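7 December 2021
By Yaneth Inga

Good practice at the glove stations: what changed in November

Many of you have asked me over the last few weeks when the new house rules for demonstration recording would be written down somewhere you could find them, and the answer is that they now are, in the green binder at each station and on the shared drive under Llanos. I promised I would also go through them in the newsletter, with a bit more of the reasoning than fits on a laminated sheet, so please get yourself a coffee and bear with me.

Let me start with thanks. The Llanos group spent a good part of November reading through the old rules, which had grown up over the years in the way that old rules do, one line added every time something went wrong and never a line taken out. We had 64 of them. There are 16 now, and I think they are better for it, although I will admit I argued hard for two that did not survive (the one about rolled sleeves, for those keeping score, and the one about humming).
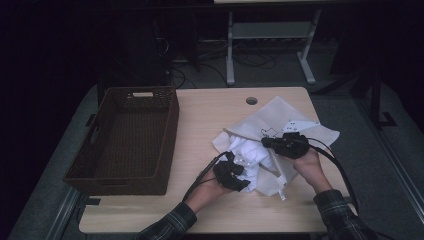
The rule I get the most questions about is the one on cables, so I will give it more room than the rest. Before a take begins, each cable should leave the hand and go off to its own side, and it should not run across the part of the table where the work happens. With garments on hangers this matters a great deal more than it does with boxes or cups, and anyone who has had a hanger hook come up under a lead in the middle of a fold will know exactly what I mean. The left cable going down toward the lower left and the right one going out and around the right side of the table, well away from the basket, is the layout we would like everybody to copy. If you find you need to cross your hands for a particular item, stop, say so in the notes, and start the take again. It is no trouble to us at all. We would much rather have a short take with a clean path than a long one in which you were fighting your own equipment.

Next comes clothing, and I know some of you have feelings on this subject. Long sleeves are fine! Patterned sleeves are fine too. What we ask is that you keep to the same shirt for the whole of a session, and that the cuff stays clear of the glove so the sensors can sit where they were calibrated. If you get too warm and want to change, finish the batch you are on and log a new session.

Tags and labels stay on. This is a change from the old rules, under which we snipped everything off, and it came out of a long and very friendly conversation with the folks at Brorkton, who are training their folding arm on our recordings. Their view was that a person's closet is full of things with tags, strings, loose buttons and spare thread, and a machine that has only ever met tidy shirts will be in for a shock. I came around to it in the end. Please don't tuck a tag out of sight to make the item look nicer, and please don't smooth a garment out before you begin. It should go on the table the way you would drop it there at home.

On breaks, the rule is now 20 minutes of recording and then gloves off, with your hands resting properly in your lap or around a mug. It used to be left up to each person, and what that meant in practice was that the newer folks never stopped at all because they didn't want to be the first one to ask. Set the timer on the desk, and when it rings you finish the item in front of you and stop there. If your fingers tingle or the padding rubs, stop sooner and tell whoever is on shift.

A word on calibration while I am at it. The Skikex gloves need checking at the start of every session and again after every break, even a short one. I know it is dull. Do the open hand, the fist and the pinch, in that order, and wait for Flerosik to show the green mark before you pick anything up. Takes recorded without the mark can't be used, and it makes me quite sad to throw away an afternoon of somebody's careful work.

Last of all, mistakes. If you drop something, or the hanger slides out the wrong side, or you fold a sleeve under when you meant to fold it over, carry on and fix it as you naturally would, then mark the take as "corrected" when you are done. We used to delete these. Brorkton would like as many of them as we can give.

The binder copy has a page at the back for comments, and I read it every Friday, so do write in it. Pencil is fine.

20 shares | 3 comments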